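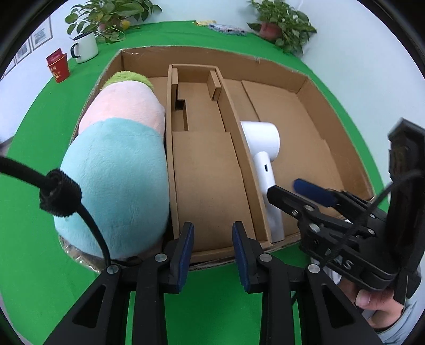 Hair dryer and plush toy in an open cardboard box.

Golora Fold-Away Guest Bed
Supplied by Lerkum Holiday Rental Equipment

The Golora is a folding single bed for holiday houses, cabins and serviced apartments that need an extra sleeping place now and then. It stands upright on four castors when folded and will fit in most linen cupboards with the shelves taken out. It comes assembled. No tools are needed to open or close it.

It is a narrow bed. We recommend it for children and smaller adults, and for stays of up to a week. If your listing offers a permanent extra bed for grown-ups, the Millet is the better choice. It has the same frame finish but is wider, and it takes a normal single mattress.

Size and weight
Folded height: 1000 mm
Folded depth: 400 mm
Width, folded or open: 630 mm
Weight with mattress: 20 kg
Frame: powder-coated steel, charcoal
Base: sprung wooden slats
Castors: four, two with brakes

What is included
Bed frame with slats fitted
Foam mattress with zip-off cover
Storage strap
Printed setup card for guests

Sheets, pillow and doona are not included. The mattress is an odd size, and a standard single fitted sheet will bunch underneath. We sell Golora fitted sheets in white and grey, or you can use a flat single sheet and tuck it well in. Most of our cleaners' orders are for the grey.

Setting it up
Wheel the bed to where you want it and leave clear floor at both ends. Put the brakes on. Undo the strap, then pull the two halves apart and down until the centre legs touch the floor and the catch clicks on each side. Check both catches before anyone sits on the bed.

To fold it, take the bedding off first. Lift from the centre bar with both hands and bring the two halves together, then do up the strap. A sheet left on the mattress can get caught in the hinge and tear.
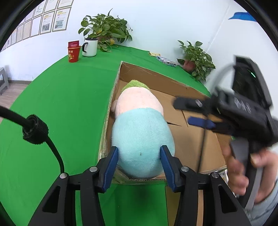 The bed rolls easily on timber, tile and short carpet. On thick carpet or over a door track it is better to tip it slightly and have a second person take the other side. We do not recommend carrying it up stairs alone. If your property has more than one level, keep the bed on the floor where it will be used.

Cleaning between guests
The mattress cover can be machine washed on cold and line dried. Please don't tumble dry it, as the cover will shrink and the zip will not close. The foam should not be soaked. Spot clean it with a damp cloth and leave it standing in the open air until it is fully dry before the cover goes back on.

Wipe the frame with warm water and a bit of dish soap. Check the castors for hair and sand every few months — beach properties will need to do this more often.

Spare parts
Castors, catches, straps, slats and mattress covers are all kept in stock. The older Dredinora folding bed uses the same castors and strap, but its slats are longer and its catches are on the opposite side. Look for the label on the underside of the centre bar if you are not sure which one you have. Replacement setup cards are free with any order.

Delivery
Each bed is sent upright in its own carton. There is a step or two of packing to remove, including a foam block between the slats, and this has to come out before the bed is opened for the first time. Keep the carton until you have tried both catches.

Orders placed before noon leave us the next working day. For island and remote addresses, please ask for a freight price before you pay. Stock usually runs low from September as owners get ready for summer, and back orders are filled in the order they come in.

Warranty
Two years on the frame, one year on the mattress and castors. Use in a rental property is covered. Damage from outdoor storage is not.

Related items
Golora fitted sheet, white or grey
Golora dust cover
Millet single guest bed
Castor set, braked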